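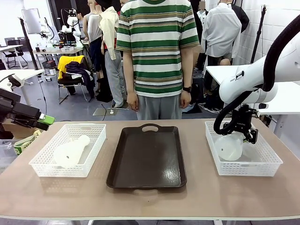

Saturday, January 25, 2020

I have decided I'm going to learn to swim properly this year, and I'm writing it down so I can't weasel out of it. I'm talking real swimming, face in the water, breathing to the side, the whole business, because what I do now is a sort of upright paddle with my chin stuck out like a turtle. Clodagh signed us both up for the adult class at the Brennan pool before I'd finished my coffee on Monday, and this morning was the first one. I spent most of last night packing and repacking for it like I was leaving the country. I wanted something for my shampoo and goggles that water would run straight out of, and what I had in my head was one of those white plastic baskets with the little square holes all over the sides and a handle cut into each end, the kind that has one lonely bottle lying in it. Couldn't find one anywhere in the house. I took a grocery bag. It held a puddle all the way home.

Anyway, the class! There are 12 of us, which felt like a lot when we were all standing there in our suits with our arms crossed. The teacher is Tayla Waaka and I liked her right away. She has a voice that carries over the whole pool without her ever seeming to shout, and she made us all get in and just put our faces under and hum. That was the first thing. Humming. Try feeling dignified while you hum underwater next to a retired bus driver (that's Enda Coughlan, lovely man, wears a nose clip and sounds like a duck when he talks).

I was fine with the humming. I was fine with holding the wall and kicking too, though my legs sink, and Tayla says it's because I'm looking up at the far end of the pool to see how much of it there is. Look at the floor, she kept saying, the end will still be there. Then we had to push off and glide, no kicking, arms out in front, and the first time I did it I panicked and stood up after maybe a second and got a noseful. It burned right up behind my eyes. Second time, same thing. I wanted to get out. I really did think about it, I had my hand on the ladder.

Clodagh of course glided off like a canoe. She swears she hasn't been in a pool since high school. I don't believe her.

But I tried it again, and on the next one something loosened up in my neck and I just went. It was so quiet under there! I could see the black line and somebody's feet and my own hands out ahead looking very pale and far away, and I went farther than I thought I would and came up grinning like a fool. Enda clapped. I may have teared up a little but my whole face was wet so who's to say.

Afterward we went across the street for eggs and I ate like I'd crossed the English Channel. Clodagh wants us to do the open lake swim in May, the short one, with the orange buoys. I said we should see if I can breathe first, since we haven't gotten to breathing yet, that's next week. She already has the sign-up page saved on her phone. I looked at it and the short one is 759 yards, and I went 3 yards today, maybe, if you're generous and count my arms. She says that's what the months are for.

My shoulders are killing me now and I didn't even use them for anything. My hair feels like straw. I need a cap that doesn't pull, and goggles that don't leave rings, I've still got them and it's after nine at night. I walked into the store for milk looking like a raccoon and the girl at the register was very nice about it.

Mom called while I was on the couch. I told her about the gliding and she went quiet and then said she never learned either, her father wouldn't let the girls in the river, and she used to sit on the bank and hold everybody's towels. I'd never heard that before in my life. I asked if she'd want to come to a class and she laughed and said at her age, and then she asked what time they were. So I don't know. I'm going to ask Tayla if there's room.

Suit is hanging over the tub. Must remember to buy flip-flops, that locker room floor is disgusting.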